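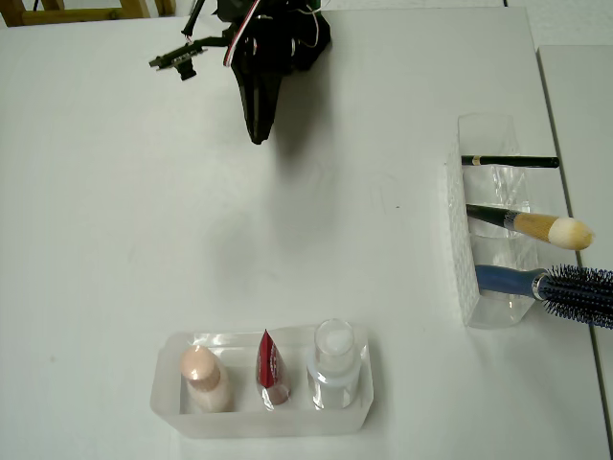 Brushes and cosmetic products on a table. Home beauty businesses in Skamel move to online permits in October.

Skamel moves home business permits online, drops paper form

Makeup artists, nail technicians, tutors and other people who run a business from home in Skamel will have to apply for and renew their permits online beginning in October, the city said on 12 August 2024.

The change ends the paper form that has been handed out at the city clerk's counter for decades. Permits will be issued through a website called Clundari, built for the city by the software firm Vistumel. Anyone whose permit is still valid in October can keep using it until the expiration date printed on it.

There are 3,151 home business permits in force in Skamel, according to the clerk's office. Beauty and personal care is the largest group, ahead of food preparation and music lessons.

The fee for a new permit stays at $45. Renewals will cost $16, down from $25, and will be good for two years instead of one. Permit holders who pay late will be charged an extra $10 after a grace period of 30 days.

Under the old system, applicants filled out a four-page form, had it stamped at the counter and mailed a copy to the fire marshal. The clerk's office said a permit took six weeks on average to arrive last year. The city expects most online applications to be decided within 10 business days.

Beauty businesses face one new requirement. Applicants who use products on clients at home must upload a short statement saying how they clean brushes and other tools between appointments, and where they store them. A template will be posted on the site. Those who only sell sealed products do not have to file it.

Inspections will not change. The city can visit a home business once during a permit period with three days' notice, and more often if there has been a complaint.

The application asks for a photo ID, proof of address and a simple floor plan with the work area marked. Renters also need a signed letter from the landlord, as they do now. Files can be uploaded from a computer or a phone, and an unfinished application is saved for 30 days.
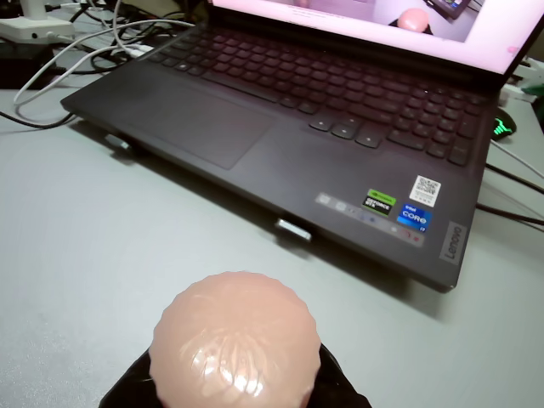

Nele Groen said the lower renewal fee would help but that the landlord letter was still the slowest part. Her last one took a month to get signed, she said, and she had to cancel bookings while she waited. She asked the city to let renters reuse the letter from their previous permit if they have not moved.

The clerk's office said it had received the same request from others and would look at it after the first year. For now, a new letter is required with each application.

Chin-lung Chow asked at last week's public meeting what would happen to people without internet access at home. The city said two computers would be set up in the lobby of the clerk's office, and that staff could scan documents at no charge. Appointments are not needed, but the computers will be limited to 45 minutes per person when others are waiting.

Some permit holders have also asked about privacy. The public search page will list the business name, type of business and expiration date. Street addresses will be left off unless the owner chooses to show one. The paper register, which can be read by anyone at the counter, includes full addresses and will be closed when the new system opens.

The contract with Vistumel runs for four years. The city plans to use the same website for yard sale and street vendor permits next year, if the council approves the added cost.

A practice session for applicants will be held at the Tse Street library in the week before the site opens. Paper applications that reach the clerk's office by the last working day of September will be handled under the old rules and at the old fee.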